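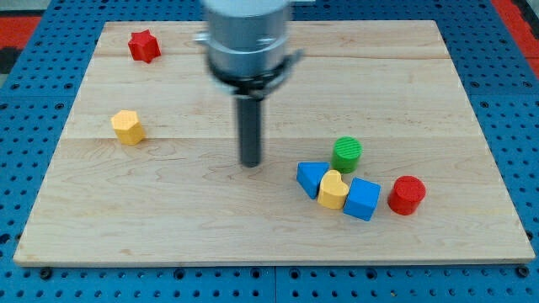 Figure 4.1. Edge-joined maple board on a perforated platform.

Chapter 4
Release Formats and the Club Single

4.1 Scope of the chapter

A recording reaches its listeners in a format, and the format limits what the recording can be. This chapter treats the 12-inch single as used by dance labels, and its later replacement by the download. Album sequencing is left to Chapter 6.

4.2 Side length and level

Groove width depends on the level and the bass content of the signal. A loud cut with strong bass uses more of the disc per minute of music, so a side cut for club use is kept short. Low frequencies are usually summed to mono before cutting. Wide stereo bass produces vertical movement of the stylus, and the groove may become too shallow to track.

4.3 Case: the Tatska catalog

Tatska issued 29 singles before its first album. The standard pressing was 800 copies, divided between two distributors, Davumska and Panyasiri. Of these singles, 22 carried a remix on the second side. The remixer was paid a flat fee and held no share in the master.

The label's best-selling download in its first year of digital sales reached 931 units. Its return per unit was lower than that of the vinyl edition, but no stock had to be stored or taken back. The Lasov remix contract, reprinted in Appendix B, shows how the fee clause was rewritten after this change.

4.4 Terms used

Master: the final stereo recording from which copies are made.
Lacquer: the coated disc cut on the lathe.
White label: a pressing with a blank center label, sent to DJs ahead of release.

Comments (3)

vinylclerk: Is Appendix B in the online version? My copy stops at A.

r_dub: Section 4.2 should mention inner groove distortion.

mto: It's covered in chapter 5, with the cutting diagrams.

Contact | Copyright Panyasiri Course Texts | Back to top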